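Subject: Re: [folitz-walks] Upper town route, stage 2 notes
From: Wakana Kubo

On the question of whether stage 2 should start from Pandelgate station or the Brorketti car park:

> The old guide gives 417 m for the square. Is that
> the church step or the fountain? And does the 87
> bus still go up that far in December?

The church step. The fountain is lower, as the square slopes toward the mill. The 87 terminates at Brorketti in winter and you walk the rest, 18 minutes on the paved track.

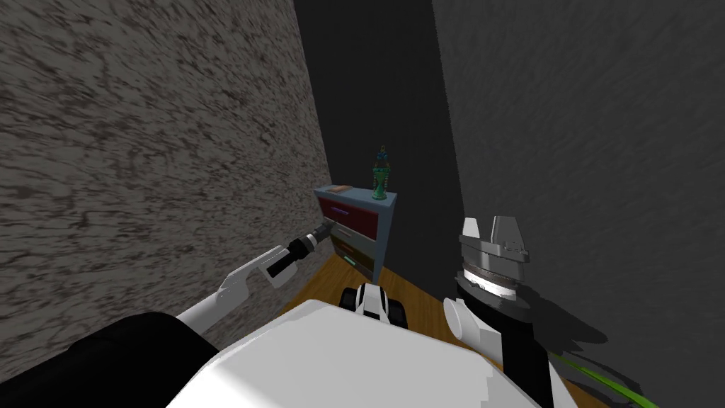

The lanes behind the church are the oldest part of Folitz and follow the medieval plot lines. They are narrow and badly signed. For anyone who hasn't walked a town of this type, the gap between the two walls in the picture, mottled surface on one side and streaky greyish-beige on the other, gives a fair idea of the proportions. Strollers should take the lower road. The Bélanger map shows a through lane north of the granary; it was closed when the retaining wall was rebuilt and should be struck off.

The town gate is the only piece of the original defences still standing to full height. The grey stone came from the quarry at Brorketti.
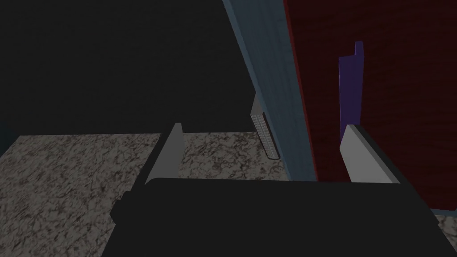
The upper storey was a toll office, later a grain store, and is now locked outside summer. The key is held at the museum, which closes for lunch at noon.

Restoration of the gate is funded in stages, with the last scheduled for 2037. Until then the east stair stays shut and stage 2 has to leave by the mill. 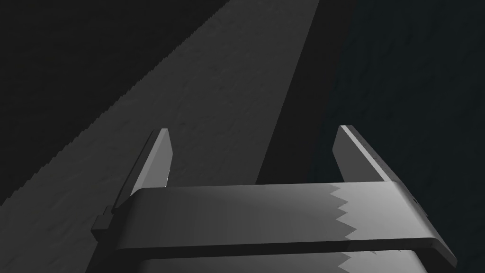 Bélanger disagrees on the last point and says the east stair was open to walkers in December, with the lower flight fenced on one side only. If so, I will amend the sheet and restore the original exit.

Wakana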